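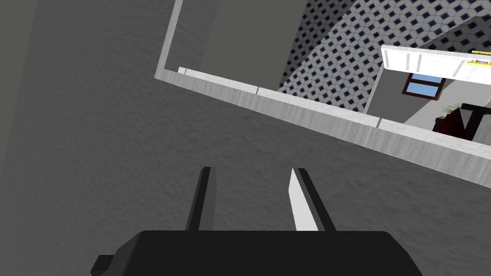

Selstead House Hotel: Accommodation and Facilities Review

Selstead House stands on the harbour side of the old town, between the ferry terminal and the lower end of the market street. It reopened in April after a long closure for refurbishment, and now operates as a mixed property: the greater part of the building is run as a hotel, while the two upper floors are privately owned apartments, a number of which are let through the front desk when their owners are away. There are 189 rooms and suites in the hotel proper. This review is based on a stay of several nights in a standard harbour room, followed by one night in an apartment on the sixth floor.

Location

Guests arriving by rail should allow a quarter of an hour on foot from the station, most of it downhill. The final stretch is cobbled and is awkward with wheeled luggage. Taxis are permitted to stop at the main entrance, but private cars must use the side street, where the hotel has a small underground car park. Spaces cannot be reserved in advance. Those arriving after six in the evening may find it full, in which case the reception desk will direct drivers to the municipal car park behind the terminal.

The position is otherwise very convenient. The harbour wall, the maritime museum and the weekly market are all within a short walk, and the first ferry may be reached comfortably after an early breakfast.

Arrival and reception

Check-in begins at three o'clock. The desk was well staffed and the formalities were completed quickly, although the registration form asks for several details already supplied at the time of booking. Luggage may be left before check-in without charge. Guests staying in the apartments complete a separate form and pay a refundable deposit, a requirement that was stated in the booking confirmation but placed rather far down the page.

Lifts serve all floors. The apartment levels require a key card, and the card issued on our second arrival had to be replaced before it would operate the lift. The matter was resolved within a few minutes.

Standard harbour room

The room was of moderate size and sensibly arranged. The bed was firm, the linen was of good quality, and both bedside tables had a reading lamp and a socket. The wardrobe was deeper than is usual in a building of this age and contained a safe large enough for a laptop computer. A desk stood beneath the window, with a chair suitable for an hour or so of work but not for a full day.

Soundproofing towards the harbour is effective. Soundproofing between the rooms and the corridor is less so, and conversations near the lifts could be followed without effort. Guests who sleep lightly are advised to request a room at the western end of the building.

The bathroom had a walk-in shower with reliable pressure and a heated towel rail. There was very little shelf space – one narrow ledge above the basin – and two guests sharing the room would find this inconvenient. Toiletries are supplied in fixed dispensers and were kept filled throughout the stay.

Sixth-floor apartment

The apartments are furnished to a common standard, though individual owners are permitted some variation. Ours comprised a bedroom, a living room with a sofa bed, and a compact kitchen with a hob, a refrigerator and a dishwasher. Crockery was provided for four persons. There was only one sharp knife and no colander, and guests who intend to cook in earnest may wish to ask the desk what is available.

The balcony is the principal attraction. It faces south-west across the outer harbour and is deep enough for a table and two chairs. Housekeeping in the apartments is provided every third day unless a daily service is ordered at additional cost.

Dining

The ground-floor restaurant, Castaño, is open to the public and was busy on each evening of our visit. The menu is short and changes with the season. The grilled hake and the white bean stew were both well prepared; the desserts were ordinary by comparison. Service was attentive at the beginning of the meal and slow at the end, and on one occasion the bill had to be requested twice.

Breakfast is served in the same room from half past six. The hot dishes are cooked to order and are markedly better than the cold selection. Hirura, the bar on the first floor, offers light meals until ten o'clock and may be recommended to anyone who wants a quiet supper without a reservation.

Spa and meeting rooms

The spa occupies the lower ground floor and is operated by Zunetti under a separate contract. Access to the pool and steam room is included for hotel guests but not for those in the apartments, who pay a daily fee. This distinction is difficult to justify in view of the higher rates charged on the upper floors. The pool is short and best suited to gentle exercise. Treatments should be booked before arrival.

Four meeting rooms are available for hire on the mezzanine. The largest has natural light and seats around 2509 square feet of conference traffic in theatre or banquet form, according to the floor plan issued by the events office. The smaller rooms have no windows.

Assessment

Selstead House is recommended for short stays, and in particular for travellers using the early ferry. Families and longer-term visitors will be better served by an apartment, provided that they take account of the deposit, the spa fee and the limited housekeeping. The standard rooms represent fair value outside the summer months. In July and August the rates rise considerably, and comparable rooms may be found further up the hill.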